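Ornel Hand Kit

The Ornel Hand Kit is a pair of hand-held grippers sold by Hervieu for recording manual tasks used in robot training. It is built in Naltemholm and comes in 2 versions, the Ornel 21 and the longer Ornel 34.

Design

Each gripper is black, with a gray triangular plate on top and a cable to the recording unit. The operator holds one in each hand — the usual practice is tabletop work with cups, baskets and other household items.

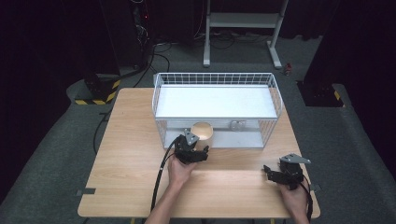 Availability

Hervieu sells the kit outright or rents it for 60 days through Waltemard. Spare fingers and cables are sold separately.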